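Pallura team begins recording tabletop examples for learning system

1 July 2020

Pallura has started gathering examples for Flurwood, a learning system meant to help two-armed robots handle household items. An operator guides the arms through each task while cameras record, and the recordings become training material.

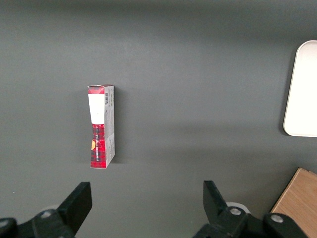 A plaid-patterned box on the work table, from the wrist camera.

The first set covers 12 tasks, among them opening a drawer and moving objects onto a tray. Each task will be recorded 100 times, with the objects placed differently for each run. Operators work in shifts of 4 hours.

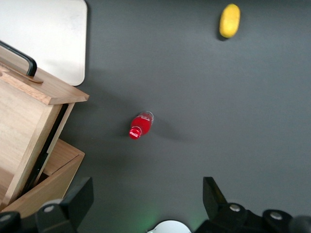
A red bottle lies on its side between the open gripper fingers and a yellow object.

"We throw out a run if the cameras lose sync, but we keep the slow ones," said Vasilis Radonjić, who leads the recording work. He expects the first set to be finished in January.
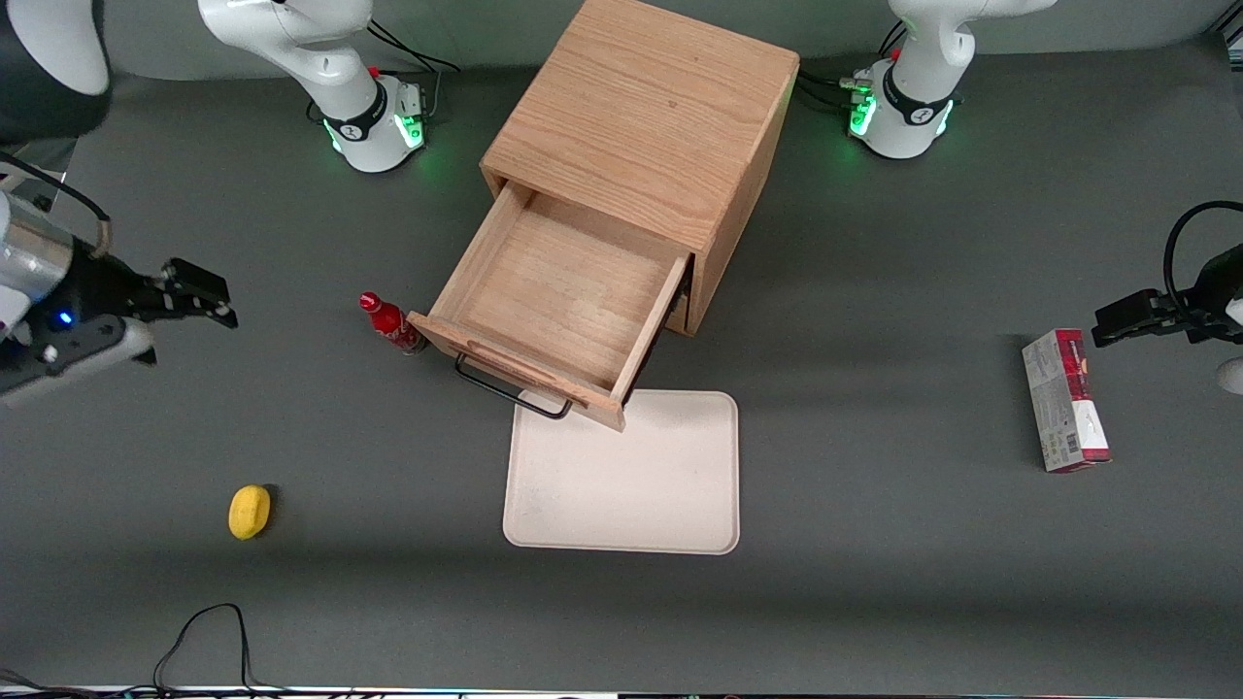 Pallura | Robot Learning Group

Pasichnyk, the project's software partner, will check and label the recordings. A second set, with seven new tasks, is planned after that.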